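About Jistberg Hearing

Jistberg Hearing tests ears, fits hearing aids and cleans out an amount of wax we have been asked not to describe on the front page. We have two clinics, one on Moreira Street and a smaller one upstairs from the Comska pharmacy, with an elevator that works on most days and makes a noise on all of them. (If you can hear it from the waiting room, please don't take that as a test result.)

The practice was started by Florencio Lorente, who had spent the first part of his working life selling hearing aids for somebody else and did not much like how it was done. People came in for a free test, the free test found a problem, and the problem turned out to cost the most expensive thing in the cabinet. He thought a hearing test ought to be able to end with the words "you're fine, go home." Ours sometimes do. It is a poor way to get rich and we recommend it to our competitors.

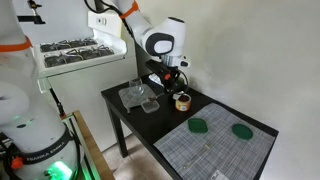 Most people wait years between first noticing trouble and doing something about it. We know this because we ask, and because the spouse in the other chair usually corrects the answer. Hearing tends to go from the top down, so the high, thin sounds leave first: the s and the f, birds, the beep on the oven. Vowels stay put much longer. That's why so many of our patients say they can hear perfectly well but everyone has started to mumble. Some people do mumble. We test for the other possibility.

A first visit takes an hour. Lurdes Vieira or Idalina Cordeiro will look in your ears, ask about noise, medicines, dizziness and ringing, and then shut you in a booth with a button. Everybody presses the button when there's no tone. We allow for that. Afterward you get the chart on paper, with the lines explained in ordinary words, and it is yours to keep. Take it to another clinic if you'd like a second opinion or a lower price. We won't sulk where you can see it.

Last year we saw 1,661 people. Of those, 526 went home with hearing aids and 967 needed nothing from us beyond a cleaning, a chat or a copy of their chart. The rest were sent on to a doctor or asked to come back for another test. If your hearing drops suddenly, in one ear or both, please don't book with us and wait your turn. Call a doctor the same day. That is one of the few things in our line of work that can't sit until after the holidays.

Flurina Eberhard runs fittings and repairs. She is patient with hearing aids that have been through the wash, the dog, and in one memorable December a bowl of gravy. New aids are strange for the first few weeks – your own footsteps are loud, paper is unbearable, and the refrigerator appears to have moved in next to you. Flurina will see you at two weeks and again at six, and both visits are part of the price. Please come even if you've put the things in a drawer. Especially then.

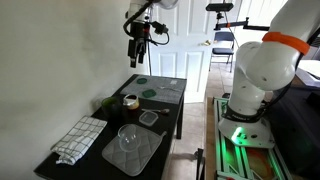 On the subject of price: we print ours. A list hangs by the front desk and the same list is on this website, with the fitting fee on its own line so you can see what the device costs and what we cost. A pair of basic aids with fitting comes to $2,000. You can spend a good deal more, and for some people, in noisy jobs or big families, it's worth it. For a quiet life with one television, it often isn't, and we'll tell you so.

We don't take commission from any manufacturer. We did once accept a box of Bollix pens, which didn't write.

Lourenço Correia answers the phone, and he also answers email, for anyone who finds the phone to be the whole problem. He speaks clearly, faces you when he talks and will write things down without being asked. Appointments at Moreira Street run Monday to Friday. The clinic over the pharmacy is open three mornings a week, and Lourenço knows which ones.

Bring your current hearing aids if you have any, a list of your medicines, and the person who complains about the volume.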